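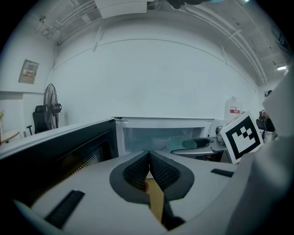
Slide 1. Hand-held gripper with the fingers closed, Seston student project.

Speaker notes, Irley evening talk. Speaker: Vandana Pandey. Keep to the slide order. Questions at the end.

Slide 1 — opening

Say hello, say the names. The team is me, Savita Mishra, Umesh Shakya and Orest Fedoruk. Poonam Srivastava was our faculty adviser and read every draft of the report.

The project is called Seston. We started it in the second-year design course and kept going after the grade was in. The task we were given: teach an arm to sort small parts into trays, using recordings made by people holding the gripper in their own hands. No joystick, no arm in the room while you record.

Point at the fingers. They meet at the tips and leave an open gap below. Dark rubber around the rim, black mesh pad inside it. Most of this talk is about that pad.

Point at the cube on the right with the square marker. Come back to it on slide 4.

Slide 2 — why hand-held

With the arm, one good demonstration took us several minutes. Most of that was resetting. With the gripper in your hand you just do the job, put it down, do it again.

The cost is that people move in ways an arm can't. Umesh's early recordings were very quick and smooth and almost none of them could be replayed. He twisted his wrist past what the joints allow. We ended up with a rule that your elbow stays near your side. Show the elbow with my own arm here.

Slide 3 — fingers and pads

Three versions. The first was hard plastic all the way through. It dropped washers.

The second had foam glued on. Good grip for a day, then the foam tore at the corners. Savita kept the torn ones in a jar, and I have it in my bag if anyone wants to look.

The third is the mesh with the rubber rim. It bends around the part a little and comes back. We changed the rim shape in May and have left it alone after that.

If someone asks about heavier parts: we didn't test above a full coffee mug. Say so.

Slide 4 — markers

The software needs to know where things are. A flat printed marker was fine until you turned your hand, and then it vanished. A cube gives you another face to look at when the first one turns away.

Glare was a real problem. Ceiling lights wash out the white parts of the pattern. Orest reprinted the whole set on matte paper and the lost readings went down a lot. Skip the chart if I'm past the halfway point.

Slide 5 — the data

We kept 1574 recordings. Another 124 were thrown out, mostly because the person stopped in the middle to talk. Eight people recorded, including the four of us.

Each recording is one part, one tray. Naming the files was boring and we did it badly at first. Advice for the students here: agree on names before the first session. We lost a weekend to it.

Slide 6 — results

With the arm running on its own, it put the part in the right tray in 88 percent of tries. The misses were nearly all flat parts lying tight against the tray wall. Round parts were easy.

Play the clip. It has no sound, so talk over it. The long pause before the second pick is normal — the program is planning.

If the clip won't play, go to the stills on slide 7 and keep moving.

Slide 8 — what we'd do next

Thinner fingertips for the flat parts. More people recording, and some left-handed ones. Savita wants to try two grippers at once. I think we should fix the flat parts first, and I'll say that, she knows.

Slide 9 — thanks

Poonam for the advising. The Plurnon workshop for cutting the trays twice when we sent the wrong drawing. Leave the contact slide up during questions.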